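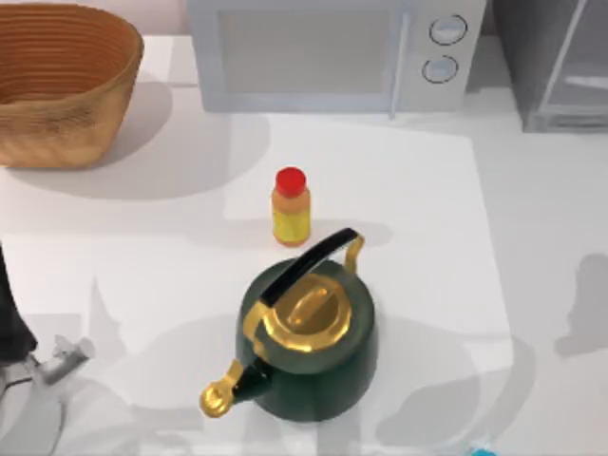

Kettle task: does sim-only training carry over?

We use cookies to keep you signed in. Accept / Manage preferences

poksanen
Results from the kitchen counter set. We trained on 2000 simulated demos with randomised lighting, then froze the policy and ran 40 trials on the real arm at Nolcombe. Grasping the kettle by the handle worked in 31. Most failures were the gripper closing short of the black grip.

vovell_dan
Is the handle always at the same angle? If the spout points to the lower left every time, you've tested one pose 40 times.

poksanen
Kettle yaw is randomised in training. On the real bench we used five fixed poses, so your point stands for the evaluation.

Agnese Siliņa
I'd look at the shadows before the pose. Your render has soft grey ones from the arm right across the counter, and my depth-free policies learned to use those as a distance cue. Change the lamp and they closed early.

poksanen
We randomised light direction – not softness though.

adomaitis
Don't agree with Agnese. I ran 2443 episodes with shadows switched off and 1391 with them on, and the off set did worse on glossy objects. A shiny green body and gold lid is a reflection problem first.

Agnese Siliņa
Different episode counts, so I wouldn't read much into that comparison.

adomaitis
Fair. I can cut the bigger set down to match and rerun it.

poksanen
Please do. I'll vary shadow softness on my side and leave the kettle material alone. Will post the failure breakdown by pose as well.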